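We bought the Plivier play kitchen secondhand for our after-school robotics club, and I'm so glad we did! The coil burners and little gray knobs give Estrella's team something real to aim for.
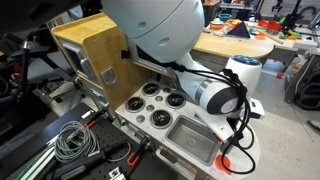 Wrist over the stovetop, club kitchen.

The sink is my favorite part – a proper metal basin, set down into the counter, so the kids have to plan for depth too. Paid $93 for it.

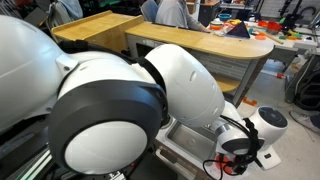
My one gripe is the assembly booklet, which Hugo and I read twice and still got the door wrong. Four stars, and I'd buy another.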